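Korley Publishes Results of Its Winter Gripper Comparison

Drinach, Sunday, March 1, 2026

We spent most of February doing something we'd been putting off for a year, which was running our own gripper against the ones our customers keep asking us about. The write-up is out today, and I'm really happy with it (even the parts where we don't come out on top!).

I run the test desk at Korley, so I got to pick the jobs. We went with the small, annoying stuff: cards, paper packets, thin things that have to go into a slot without getting bent. Seven grippers went through the same routine, ours and the Clestix among them, all on the same arm and the same controller. By the last day we had logged 3646 picks, and 2316 of those were flat items, the ones customers call us about the most.

The Clestix was quicker at letting go, and I'll happily admit that. Ours did better with cards lying flat on a table, where you have to get a fingertip under the edge before you can lift anything. Neither one liked glossy packets much. Our friends at Hrubý lent us their soft finger pads for the final week, and those helped enough that we're now offering them as an option.
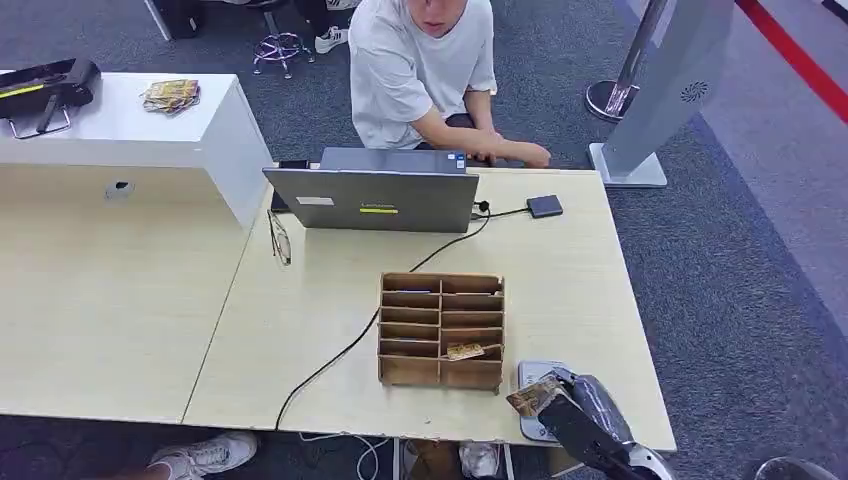 We also swapped controllers halfway through and ran almost 2000 picks again from scratch, so you can check how much of a result comes from the hand and how much from whatever is driving it. I was surprised by how big that second part was, and there's a whole chapter on it.

The full report, with the raw logs and our finger settings, is free to download from the Korley website. If you've got an awkward little object you'd like us to try in the next round, send it to the Drinach office, marked for the test desk.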